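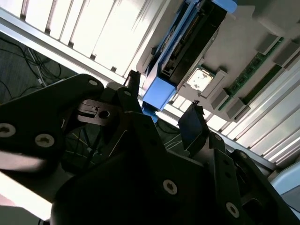
Drisstead Robotics Club > Student projects > Memory swap task, where we're at

lasasdale_kit
We have 214 logged runs on the memory swap now. Pulling a module is okay. Putting one back is the problem, and the latches are most of it. Intan Pattinasarany wants a plan by Wednesday. Ideas?

yusri_n
Tilt. The chassis is at a steep angle and the fingers have to come in past the blue frame. Lay it flat and rerun.

torxbit
Disagree. The Prundberg rules say the judges set the angle. If we only train flat we lose the points there.

yusri_n
Rules say they "may" set it. Last year they didn't.

lasasdale_kit
I'd keep the tilt for now. Has anyone looked at the hooked tip on the one finger? I think it catches on the latch when we back out.

menon3
I filed one down 3 weeks ago and it slipped on the modules after that. Went back to the hook.

torxbit
How much did you take off? Half would be enough.

menon3
All of it. So yes, maybe too much.

yusri_n
Can someone also check the bracket screws before the next session. One on my build backed out in the middle of a run and I blamed the code for an hour.

intan_p
Leave the angle alone. Print two fingers with a shorter hook and do 9 runs on each, same start pose. Yusri Nair can do his flat runs after that if there's bench time. Don't touch the processor, it isn't part of the task.

yusri_n
Fine, but I still think flat would tell us more.

menon3
Printing tonight. They'll be in the drawer by 4.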